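Snack and Drink Packaging: Sorting, Storage and Disposal FAQ
Trirkholm Shared Kitchens, updated 6 July 2026
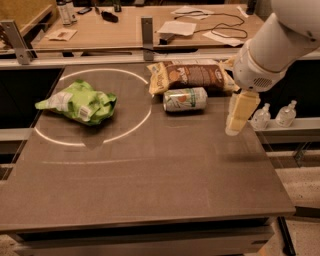 The answers on this page apply to crisp bags, other snack bags and drinks cans left on tables or kept in the kitchen cupboards at the Trirkholm and Jidton sites. Glass, cartons and hot food are covered by the general kitchen rules.

Which bin does an empty crisp bag go in?
General waste, at both sites. Most snack bags are plastic film with a thin metallised layer, and the kerbside contractor does not accept them with mixed recycling. The Jidton site also has a collection box for flexible plastics next to the sink. Bags placed in it must be empty and shaken out.

How can I tell whether a bag is metallised?
Look at the inner surface. If it is silver and the bag springs open after being scrunched in the hand, treat it as metallised film. Some matt bags have a paper outer layer bonded to plastic. These go in general waste.

Should cans be rinsed?
Yes, once, with cold water. Drain them upside down on the rack before they go in the blue bin. Residue from fruit drinks attracts wasps between April and the end of summer.

Should cans be crushed?
No. The sorting line used by our contractor separates cans more reliably when they keep their shape. Leave the ring pull attached.

Can full cans be stored on their side?
Yes, if they cannot roll. On an open shelf or a table, stand them upright. In the cupboards, cans may lie flat inside a Brumora tray, which has a raised lip on all four sides. Do not stack trays more than three high.

Where should unopened bags be kept?
In the upper cupboard, away from the radiator, with nothing heavy on top. The gas in a sealed bag cushions the contents, and pressure on the seam can open it. Cans go on the lower shelf.

How long does an opened bag keep?
Fold the top over twice, clip it and write the date on the clip label. Opened bags are removed after 33 hours. Bags without a date are removed at the next clear-up.

What about allergens?
Keep the original bag until the contents are finished. Decanting into an unlabelled bowl is permitted only at the table and only for immediate use. If the ingredients panel is creased, flatten the bag and check it before serving.

What are the storage limits?
Each upper cupboard takes 18 standard bags. The Trirkholm store room holds up to 275 cans and the Jidton store room 120. Deliveries above these limits are returned to Quintana, our supplier, on the same van.

How should tables be cleaned afterwards?
Clear all packaging first. Brush crumbs into a hand pan, then wipe with a damp cloth and the neutral cleaner. For dried soft drink, lay the wet cloth over the mark for two minutes and wipe again. Scouring pads must not be used on the brown tabletops, as they leave dull patches.

Who do I contact about a missed collection or a full bin?
Remedios Soler for Trirkholm, Iñaki Toledo for Jidton. Use the form on the kitchen noticeboard page and give the site, the bin colour and the time.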